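1/9 Thread on tinplate. Hesby, the packaging steel mill, has told its customers that contract prices will go up by 5 per cent for the first half of next year. Spot offers from abroad are going the other way. Both can be true at once, and the gap matters to anyone who buys cans.

2/9 First, what tinplate is priced on. The base is cold-rolled coil at thin gauge. On top of that sit the tin coating, the annealing, the cutting and the freight. Tin itself is a small share of the weight and a much larger share of the arguments. When coil falls and tin rises, the mill quotes tin. When tin falls and coil rises, the mill quotes coil.

3/9 Hesby's letter puts the increase down to energy and tin. It does not mention coil, which has been falling since the summer. Buyers I have spoken to expected a rollover, meaning the same price for another half year. Two of them have already asked for the surcharge formula in writing. Neither had received it when I last checked.

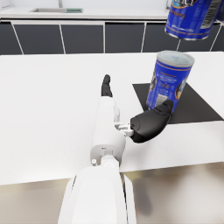 Upright blue can on a black mat, white counter.

4/9 Now the import side. Zavala, a trading house, is offering tinplate for December shipment at 520 a tonne below Hesby's new delivered price. That is before duty, port handling and inland haulage. Add those and the saving shrinks a good deal, but it does not vanish. Lead time is the real cost: an order placed now is not usable stock until spring.

5/9 Quality is the usual objection and it deserves a proper answer. Can makers qualify a coil source line by line. A body-maker tuned for one temper will not run another without adjustment, and split flanges show up fast. Qualification takes months. A plant which did not start last year cannot switch this winter, whatever the offer sheet says. Hesby knows this and prices accordingly.

6/9 Who is exposed? Stollodel buys nearly all its tinplate from Hesby on half-year contracts and sells food cans on annual ones. It therefore carries the increase for at least one half before it can pass anything on. Trenlow has 2 qualified sources and quarterly pricing with most of its customers. Same metal, same market, quite different results on paper.

7/9 Stock is the other variable. Trenlow built up coil over the summer and can sit out the first quarter. Stollodel ran its stock down to free up cash, a reasonable decision at the time – prices were drifting and storage was not cheap. It now has to buy at the point in the cycle where the mill has the better hand.

8/9 Watch these:

Export duty. Any change in the country of origin moves the Zavala offer by more than the whole Hesby increase.

Tin. A rise between now and the contract date gives Hesby cover for its number. A fall does not oblige it to do anything unless the formula is in the contract.
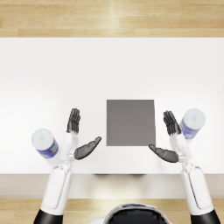
9/9 My view on the outcome

Hesby will not get the full amount. Large buyers will settle for part of it, with the rest moved into a tin surcharge that can be reviewed each quarter. Small buyers will pay the letter price – they usually do. I would change my mind if another mill announced an increase of the same size before the contract round closes. So far none has.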